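Rationalising the everyday dishes

The kitchen cupboard to the left of the cooker has an internal width of 263 mm once the hinges are allowed for. I measured it in February and wrote the figure on a piece of masking tape inside the door, where it still is. Everything we use daily has to go in there, as the cupboard on the other side belongs to the boiler.

Until this summer it held stoneware from three different sets. The stoneware was sound but heavy, and the bowls had a foot ring wider than the well of the bowl below, so they would not nest. A stack of four took up most of the shelf height and leaned to one side. Getting the bottom one out meant lifting the other three down first, and two of them lost chips from the rim that way.

The requirement I settled on was short. Each piece had to be light enough to lift down with one hand, the plates had to be low, and the bowls had to have a foot narrow enough to sit inside the next one. Colour was left open. Bakari Mfinanga, who shares the kitchen and does more of the cooking, added that at least one bowl should be deep enough to dress a salad in without losing any of it over the side. I had not considered salad.

We looked at the Todix range first. The plates were good and the bowls were straight-sided, which rules out nesting altogether. Swai make a better bowl but only sell it in boxes of 11, a quantity I cannot explain and did not want. In the end we bought odd pieces from the household shop in Wimcombe, where they are sold singly from open shelves and you can try one inside another before paying. I tried several. The assistant let me get on with it.
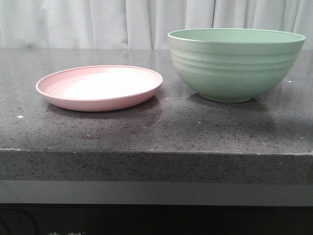

Stacking height depends mostly on the wall of the piece, and very little on its width. A low plate adds only its own thickness and a bit of lip each time. The pink plate is low-sided with a thin raised rim, so it behaves well in a pile, and the faint rings inside the rim do no harm. The mint bowl is a good deal deeper and curves in to a narrow foot below the ribs - the shape I had been after.

The remaining question is the shelf itself. It sits 90 mm too low for a stack of bowls with plates above, and the peg holes are drilled for one position only. I have ordered a Valtau shelf riser and will drill new holes if that does not fit. The old stoneware is in a box in the hall, wrapped in newspaper, until one of us takes it to the charity shop.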